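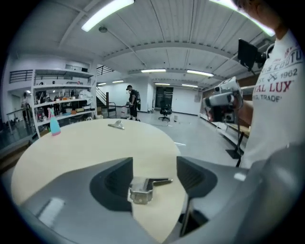

Words by the Costico newsletter editor

January 7, 2025

The first thing she did when I came in was move the spray bottle out to the edge of the round table. "That one lives there," she said. "If it goes back on a shelf, I forget the table exists."

She looks after the big white room at Costico, and I'd asked for an hour of her time to talk about, well, tables. She laughed at that, but she had plenty to say! The round one is her favourite. It's pale wood, it shows every smudge, and she wouldn't swap it for anything. "People stand closer together at a round table," she told me. "Nobody gets stuck at the end."

I asked about the light, which I noticed before anything else (those long fluorescents under the white ceiling are bright). She used to hate it. "My first October here I wore a cap indoors. Now I go home and my own kitchen feels like a cave."

Her routine is short. Small metal bits get picked up first - she once wiped one straight onto the floor and spent 20 minutes on her knees looking for it - and then the top gets a spray and a dry cloth, always from the middle outward. She's fussy about the cloth. The Plama ones leave fluff, she reckons, and she's gone back to cutting up old T-shirts.

Did she ever want a bigger table? "We had a long grey one from Havetti. Everybody dumped their stuff on it and walked off." It's in the hallway now, under the coats.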